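Workshop notebook, July 2021
Reltach cassette run – dubbing and tape echo

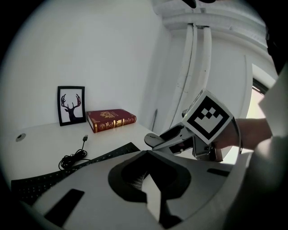
Continued from the entry in February, when we stopped because the left channel of deck 2 was too quiet. The new heads are in and the deck is aligned. I used the test tape two times and the level stays the same from start to end.

The job: 60 copies of the Reltach album for the Proritz label. Heavy, slow music, guitars tuned very low, much fuzz. The master came as files, one for each side. Side B is longer than side A, so there is a gap at the end of A. The band knows this and they want to leave it silent.

Test dubs today, 3 tapes:

First – input too hot. The bass drum and the bass guitar melt together in the opening song. Some people like this, but the singer disappears.
Second – input lowered by 3 dB. Much better. Cymbals still a bit dull on deck 1.
Third – same level, heads of deck 1 cleaned before. Cymbals are fine now. I keep this one as reference, it is in the drawer with the Druten tapes. Please do not record over it.

I also tried the noise reduction for one song. It makes the quiet intro nicer, but when the guitars come in the sound is pumping. Leave it off for the whole run.

The Mahmoudi echo unit is still not good. With the repeat knob past the middle it starts to howl, and the motor is noisy when it is cold. I put a drop of oil on the bearing and measured the supply again, it was correct. The 300 ohm resistor on the feedback board looks brown on one side. To change, I have none of this value here.

To do:
Order resistor, and pressure pads for the old shells
Ask Proritz if the labels are printed or stamped
Listen to the reference tape on a cheap player, also in the car
Side B, second song: small click near the fade. Is it in the master file? Check before dubbing starts.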